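Review of the Isto measuring tape, inches and centimeters on one blade
20/10/2019

I grew up with meters and I work now in a country of feet and inches, so I bought the Isto tape with both scales. It is 16 feet long, and the metric numbers run along the lower edge. I have used it for three months at home and in my small repair job at Astside.

The good part first. Both scales start from the same zero, and the hook moves only as much as it should. I compared it with the steel ruler of my colleague Thulani Mkhize, and over one meter I could not find a difference.
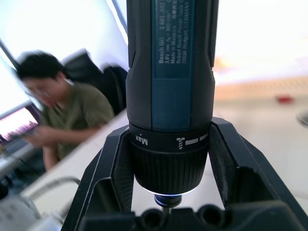

The printing is less good. The fractions are marked down to 1/16 of an inch, but the small lines are thin and very close together, and in the evening I must bring the tape near to my eyes. The millimeters are easier to read. My older tape from Navano has thicker lines, but it has inches only.
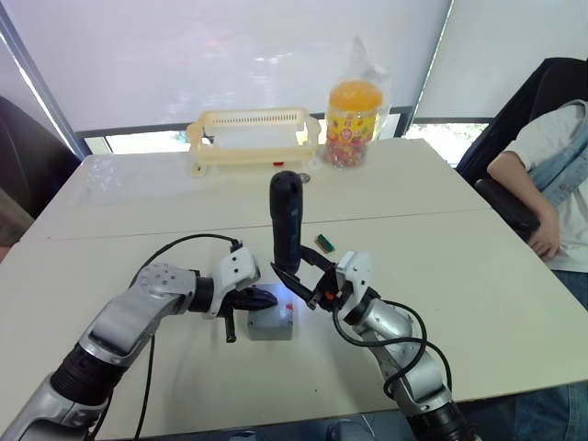 Two arms at work over the white table.

The lock holds well, also when the blade is vertical. The belt clip is too stiff for me - I stopped using it after the first week.

I paid 19 dollars. For a person who must change between the two systems every day, I think it is a fair price. If you use only one system, the Eynon tape is cheaper and has bigger numbers.

My rating: 3 stars out of 5.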